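I put this card together on 25th February so the next person pulling the Titemach data doesn't have to dig through my old notes. It covers the question I care about most: can we mix glove recordings with recordings from the hand-held gripper tool and still train one grasping policy? (Short answer: yes, with a catch.)

## What's in it

587 episodes, all tabletop, all everyday stuff like a drink bottle and cups. The gripper tool has a fisheye on it, so straight table edges bend a lot, and I left the images unrectified on purpose. Please don't crop off the black border before loading, the Horine loader expects it! 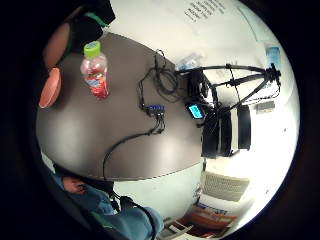 ## Close-range views

These were the headache. Once the tool gets right up to an object, you can lose most of the table, and shiny surfaces throw back all kinds of warped reflections. My first tracker (the Choo baseline, straight out of the box) hated that. I ended up masking the highlights and leaning on the wider views before and after.
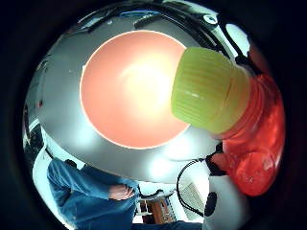
With the masks on, I lost track in 8 episodes, and I kept those in with a `lost_track` flag in case somebody wants a hard test set. Without them it was 162, so yeah, use the masks. They're in `masks/`, one per episode, same names as the videos.

## The glove side

Hand pose comes from the printed markers on the glove rig. There's a cube of them on the back of the hand and small ones across the fingers. A fixed camera watches the workspace, so you get the arm and the table together. The cable drags a bit on long reaches and I haven't corrected for it.
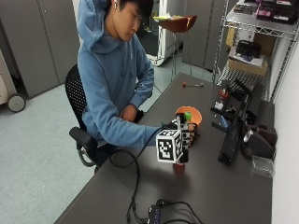 ## Results so far

- Mixed training beat gripper-only on cups and tied on bottles.
- Glove-only was the worst of the bunch, mostly bad finger closing.
- Adding the Drurstead set from December changed nothing I could measure.

## Known problems

- 2 episodes have the clocks out of sync. They're listed in `skip.txt`.
- People show up in plenty of views, so ask me before sharing it outside the group.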